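How to submit work to the Werham Poetry Readings

The Werham Poetry Readings accept proposals from poets and performers throughout the year. The steps set out on this page apply to all applicants, including those who have read at Indcombe or Rikstead before.

Preparing your text

Send no more than 3 poems, or one continuous piece of up to 500 lines. Each poem should start on a new page, with its title at the top. Do not put your name on the poems themselves – the readers receive them without it.

If your work depends on performance, attach a short note on how it is to be delivered. Mark any passage intended for a second voice in the left-hand margin.
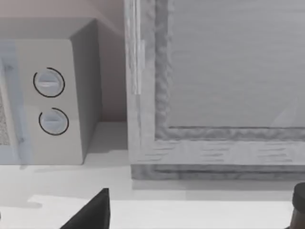

Microwave oven on a white countertop.

Preparing your recording

A recording is optional for page-based work and required for performance pieces. Read at your usual pace and leave pauses in place. Editing between poems is permitted; editing within a poem is not.

Sending your proposal

Complete the entry form and attach your text as a single document. Proposals for the spring programme must arrive by noon on the last working day of March. Questions about the form should be addressed to Hongjun Guo, Readings Coordinator, at the Werham office.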